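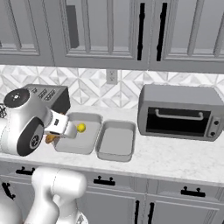
Homemade lotion separates into two layers after a few days

I have been making a plain oil-in-water body lotion and cannot get it past the first week. It looks fine when it goes into the bottle and then a thin watery layer collects at the bottom. I work at the kitchen counter, a marble one, with two gray rectangular trays side by side: the left tray for the water phase, the right one for the oil phase. Everything is weighed in grams on a kitchen scale.

Formula, total batch 670 g:

Distilled water, 70%
Glycerin, 3%
Sunflower oil, 15%
Shea butter, 5%
Emulsifying wax (Sternby, pellets), 5%
Preservative (Prestura liquid), 1%
Aloe powder, dissolved in a little of the water, 1%

Process: both phases heated to 70 C in a double boiler, oil phase poured into water phase, stick blender for 90 seconds, then left to cool with a spoon stir now and then. Preservative added when the pot is warm to the touch. Bottled once cool.

The first batch, made without the aloe, held for most of a month. The last three all separated. I did not change the wax. Is 5% too low, or is it the aloe? Would a gum help?

Asked by Pumodcombe, October

3 answers

Answer by Florian Lüthi (accepted)

Several things are worth separating here.

1. Emulsifier level. Your oil phase without the wax is 20%. A common starting point for a general emulsifying wax is a quarter of the oils, which gives 5%. That is adequate on paper with no margin. Go to 6% and take the difference out of the water. Check the supplier's sheet too, as pellets sold under the same general name can be quite different blends.

2. Aloe powder. Concentrated aloe powders are normally used at far lower levels than 1%. If yours is a 100x or 200x powder, you are adding a substantial amount of salts and organic acids to the water. Electrolytes thin many lotions and can break weak ones. Your own record points the same way: no aloe, stable for weeks; aloe, separated in days. Drop it to 0.1% or leave it out until the base is stable.

3. Mixing during cooling. 90 seconds of blending while hot makes the droplets. It does not keep them apart while the wax is still fluid. Blend in short bursts as the batch comes down to 45 C, with the head fully under the surface so you do not pull in air, then stir slowly until it thickens. A spoon now and then is too little for 670 g.

4. Heating. Bring both phases to 75 C and confirm with a thermometer that all of the wax has melted. Heat the water in a covered pot and reweigh before combining. Water lost to evaporation changes every percentage in the formula. Replace the loss with hot distilled water.

5. Gum. Xanthan at 0.2% will slow the separation. Disperse it in the glycerin first or it will clump. I would not add it yet. It raises the viscosity of the water phase and can hide an emulsion that is poorly built. Fix items 1 to 3, then decide.

Also, "warm to the touch" is not a temperature. Look up the maximum for your preservative and write the reading down. Check its pH range as well. Aloe can shift the pH of the finished lotion, so measure that at the end with strips or a meter.

For testing, make 100 g batches and change one item each time. Keep a labeled sample at room temperature and a second one somewhere warm, at 40 C if you can hold it. Look at both after 30 days. Throw out the separated batches. Once the phases split, you cannot assume the preservative is still where it needs to be, and reblending does not settle that.

Answer by Aquino

I had the same thing and it was the stick blender, mine was too big for the pot and just made foam. Got a smaller one. Also add more wax, I use 8% and it never splits. Bit draggy on the skin but you get used to it.

Answer by userwk5

Is the wax in date? Old wax does this. You could also try beeswax, which is natural.

Comment by Florian Lüthi: Beeswax alone is not an emulsifier for this type of lotion. It thickens the oil phase. The classic beeswax creams also contain borax, and they are mostly water-in-oil, so a different formula altogether. Replacing the emulsifying wax with it would make the separation worse.

Comment by Pumodcombe: Checked the packet, the wax is in date. The aloe is a 200x powder. I had read the percentage off a recipe for aloe gel. Made 100 g with 6% wax and no aloe, blended in bursts down to 45 C. Noticeably thicker than before. Will see how it looks after 30 days.

Comment by Florian Lüthi: Then the aloe is the first suspect. If you put it back, start at 0.1% and leave the wax where it is.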